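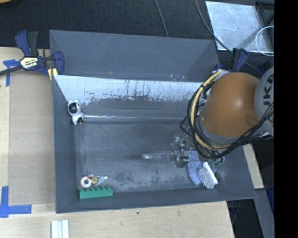

The picking bin with the KUKA arm over it, brick and brush among the items.

To: cell-planning list
Date: October 4, 2022
Subject: Re: Budget for the second picking cell

Replies in line. I have cut the parts of the earlier message that we settled on the phone.

> I have Skollo's quote for the new bin at 324 euros, delivered. Do we
> need it? The one we have still holds things.

Yes, please order it. The far wall of the present bin is scratched and there is a worn patch on the floor of it. That does no harm to the picking, but the second cell needs a bin of its own in any case and I would like both cells to start the year with the same model. Ask Skollo if they will do two at a better price. If they won't, order one and we keep the old one where it is.

> Can the bin go on a proper mount this time? Bimberg list a fixing
> frame but the price is not on their site.

I would leave the frame out of this round. At present the bin is held to the tabletop side with bar clamps at the far corners. The clamps can be moved when the layout changes, and the layout will change again before spring. Put two more clamps on the consumables line. If Bimberg send a price anyway, forward it and I will file it for next year.

> Voß want 2173 euros for the cable package, fitted. I have 2000 in the
> sheet. Where does the rest come from?

From the travel line, which was underspent in September. The cables and the hose on the first arm run in a loop round the outside of the housing, and I want the second arm dressed by someone who does it for a living. Ask Voß to confirm in writing that the price includes the visit. Their last quote did not say.

> Rirkell offer the fingers singly or in packs of 5. Singly is cheaper
> if we only break one or two.

Take a pack. The long translucent finger is the part we wait for most often, and Rirkell's delivery time is the same for one as for a full pack. The unused ones can go in the drawer with the spare bolts.

> Last thing. Do we need a budget for test objects, or do people just
> bring things in?

We need a small one. The brick, the cloth and the scrub brush can be replaced from any shop, but the items in clear wrap get crumpled and should be bought several at a time from the same place, or the results from the two cells will not compare well. I have no figure yet. Put it in as a line with no amount and I will fill it in once I have been through the receipts.

Two points that were not in your message. The sheet still shows the arm under "rental", and it should be under "equipment". Also, the table for the second cell is missing altogether. Please add it below the bin, same size as the first.

I would like to send the whole thing up by the end of next week, so corrections to the list before then.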